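3.2 Scent preference and choice of detergent

The survey was sent in May to 579 households that buy the Kergate brand of laundry detergent. Each household received two samples, one with the Trokudero scent and one without perfume.

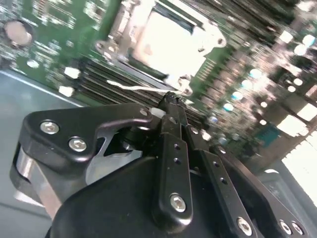

Did the households know which sample had perfume? They were not told, but most noticed it when they opened the bottle.

Answers were given on a scale from 0 to 100. We removed forms that were less than half complete.

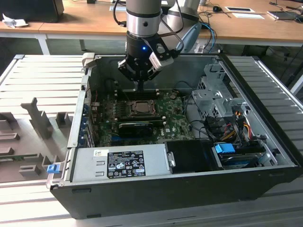

Why was a scale used in place of a simple choice? A scale shows how strong a preference is, and weak preferences are common for household products.

About 60 percent preferred the perfumed sample.
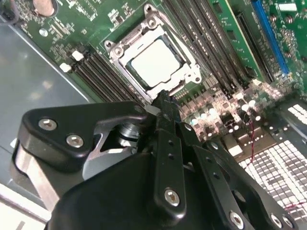 Figure 2. Gripper and processor socket.

Price had a smaller effect than we expected, and families with small children

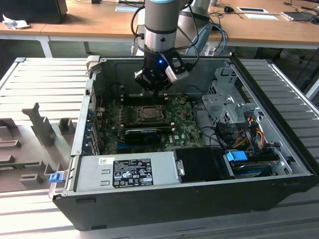 gave lower scores to the perfumed sample in both rounds.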